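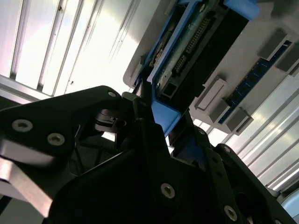
Kestaneo Drawer Organizer for Small Parts, 30 Compartments

Keep your screws, washers, beads or fishing hooks in order. The Kestaneo organizer is made for people who have many small things and not so much space. It fits on a shelf, on a workbench or inside a kitchen cupboard, and it can also be fixed to a wall with the four screws in the bag.

Each compartment has its own drawer with a clear front. The drawers have a small stop at the back, so they do not fall out when you pull too fast. If you want to take a drawer out completely, lift the front a little and pull again.

What you receive
Organizer body, gray or dark green
30 drawers, already inserted
8 dividers for the wide drawers in the bottom row
Bag with 4 wall screws and plugs
Sheet of paper labels

Weight when empty: 1,320 g
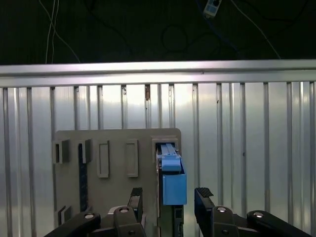 Fixing to a wall

Please take out all drawers before you start. Hold the body against the wall, check it with a level and mark the holes with a pencil. The plugs are meant for brick and concrete. For plasterboard you need different plugs, which we do not supply. Do not hang the organizer above a bed or above a stove.

Care

Wipe the drawers with a damp cloth and mild soap. They should not go in the dishwasher. Solvents and strong cleaners make the clear fronts cloudy, and this cannot be repaired.

Combining with other products

Two bodies of the same color can be stacked. The feet of the upper one sit in the grooves of the lower one. Please do not stack more than two. The older Wevden organizer has another width and does not fit together with this model, but its paper labels can be used.

Customer comments

"I keep my sewing buttons in it. The labels could be a bit bigger." Hatice Aydoğan

"Good drawers, they run smoothly. I ordered the second one in April." Narayanan Bangera

Spare parts

Single drawers and dividers can be ordered separately. Write to us with the color of your organizer and tell us if you need the narrow or the wide drawer.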